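Women's Health for Allied Health Students
Week 9 handout: Iron, heavy periods and the tiredness people put up with
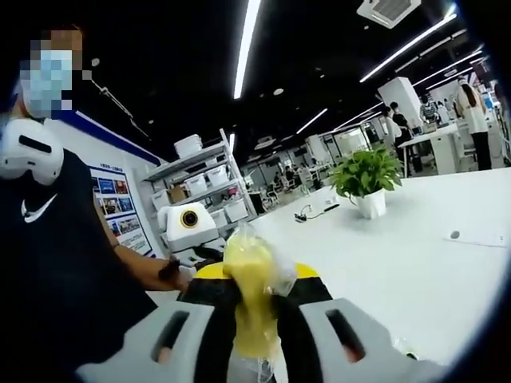 Last week we finished on the thyroid, and a few of you asked why iron kept turning up in the margins of my slides. Good question, and it gets a whole week! I think this is one of the most satisfying topics in the unit, partly because it is so common and partly because a careful conversation can change so much.

Reading before the tutorial: the Dalgleish chapter on blood loss (skip the section on surgery, we do that in Week 11) and Rhona MacAulay's two-page sheet on taking a menstrual history. Rhona's sheet is short but please read it twice. The order of her questions matters.

1. Some terms

Iron deficiency means the body's stores are low. Iron deficiency anaemia means they are low enough that haemoglobin has dropped as well. You can have the first without the second, and plenty of people do. They may be exhausted, foggy, short of breath on the stairs, losing hair in the shower, and then be told their blood count is normal.

Ferritin is the usual test for stores. Watch out, though — ferritin goes up with inflammation or infection, so a result that looks fine in someone who is unwell may not be fine at all. Labs also differ in where they set the lower limit. Get into the habit of looking at the reference range printed beside the number.

2. What counts as heavy?

Older textbooks give a volume in millilitres, and you should know that, but who measures? The working definition now is bleeding that gets in the way of a person's physical, social or emotional life. I love this definition because it puts the patient's own account at the centre.

Things to ask about:
Changing a pad or tampon every hour or two
Getting up at night to change
Clots, and how big (compare with coins, it helps)
Doubling up on products
Planning work, sport or travel around the bleed
Periods lasting longer than a week

Many people will say "it's normal for me" or "Mum was the same". Write that down too. A family pattern can point towards a bleeding disorder such as von Willebrand disease, which is easily missed.

3. The case from the lecture

Our made-up patient, Sheena, is 20 and plays club hockey. She sees a physio for sore calves and mentions she is "wrecked" by the second half of every match. Her haemoglobin is 138 g/L, comfortably in range. Her ferritin is low.

Work through these in pairs:
Which of her symptoms would you have put down to training?
What would you ask next, and how would you bring up periods with someone who came in about her calves?
Who do you refer to, and what goes in the letter?

Alasdair Nisbet's group last year role-played the second one and it was brilliant (and a bit excruciating for the first minute). We will do it again.

4. Treatment in outline

Two jobs: replace the iron, and deal with the bleeding. People often get the first and miss out on the second, then find themselves back where they started by January.

Oral iron is the usual first step. Stomach upset and constipation are common reasons for stopping, so talk about them early. Taking tablets every second day suits some people and may be absorbed just as well. Tea, coffee and calcium get in the way of absorption; vitamin C may help a little. Intravenous iron is there for those who can't tolerate tablets, don't absorb them or need a faster result.

For the bleeding itself, options include tranexamic acid, anti-inflammatories, the combined pill and the hormonal IUD. Choice depends on whether contraception is wanted, other conditions, and what the person prefers. Fibroids, polyps and adenomyosis all need to be kept in mind. Prescribing is outside your scope, but you will be asked about every one of these, I promise.

5. Housekeeping

Tutorial is in room 218, Girnton building. Lachlan Menzies is taking the second group while I am on placement visits. Bring your draft history forms — messy is fine, blank is not.

Handout revised May 2018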